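Dralmont group collects everyday hand movements to teach a machine

Apr 25, 2019
By Catalina Troncoso

A small research group in Dralmont is asking local people to sit at a table and handle ordinary things, so that a computer can learn from the way they do it. The project is called Flirkedeo and it has been running since September in a shared room of the Dawber building, mostly in the evening, after the daytime users have left.

Until now the group has saved 2323 recordings. Each of them shows one short task made by one person, for example to turn a bottle, to fold a cloth or to put one object beside another. The recordings will be used to train a learning system, which must later guide a robot arm through the same kind of work.

Patricio Montecinos, who leads the collection, explained that the arm itself is the smaller part of the problem. "We can buy an arm," he said. "We can not buy the examples. Somebody must sit down and make them, one after another, and they must be different enough from each other."

According to him, the first recordings were too similar. They were made by only 2 members of the group, both of them right-handed, and the system learned their habits very well. When a third person put the bottle on the other side of the table, it made many mistakes. After this the group decided to invite people from outside, and 312 have put their names on the list. Of these, 307 have already come for at least one session.
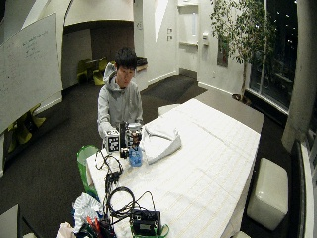
A young man at the recording table during an evening session. The square patterns on the white cube are markers.

The markers have a simple purpose. A camera can find such black and white squares easily, and from their shape in the picture the computer calculates where the marked object is and how it is turned. In this way every movement can be stored with a position, and it is not necessary for a person to write it down by hand afterwards.

A session takes up to two hours, with a pause in the middle. The participant receives a card with the name of the task, but no instruction about how to do it. Mr Montecinos said that this was a point of long discussion inside the group. Some colleagues wanted a fixed order of movements, which gives cleaner material. The others preferred to leave people free, and their opinion was accepted in the end.

Not all recordings are kept. If a hand covers the markers for too long, the computer loses the object and the example must be repeated. Folding a cloth is the most difficult task to record, as the cloth has no fixed shape and the same fold never looks quite the same. The group still has no good method to judge when a cloth is folded well, and at present two people watch each recording and give their opinion separately.

The company Fusetti, which makes small lifting equipment for workshops, pays a part of the costs. It will receive the trained system for its own tests, while the recordings stay with the group. The faces of participants are removed before any material is given to other researchers, and each person signs an agreement before the first session. It is possible to withdraw later, and in that case all the recordings of this person are deleted.

The next tasks on the list are opening a drawer and closing a box with a lid. The group is looking especially for left-handed people and for people older than sixty, of whom it has very few until now. Those who are interested can leave their name at the reception of the Dawber building. No experience with computers is necessary, and travel costs inside Dralmont are paid back.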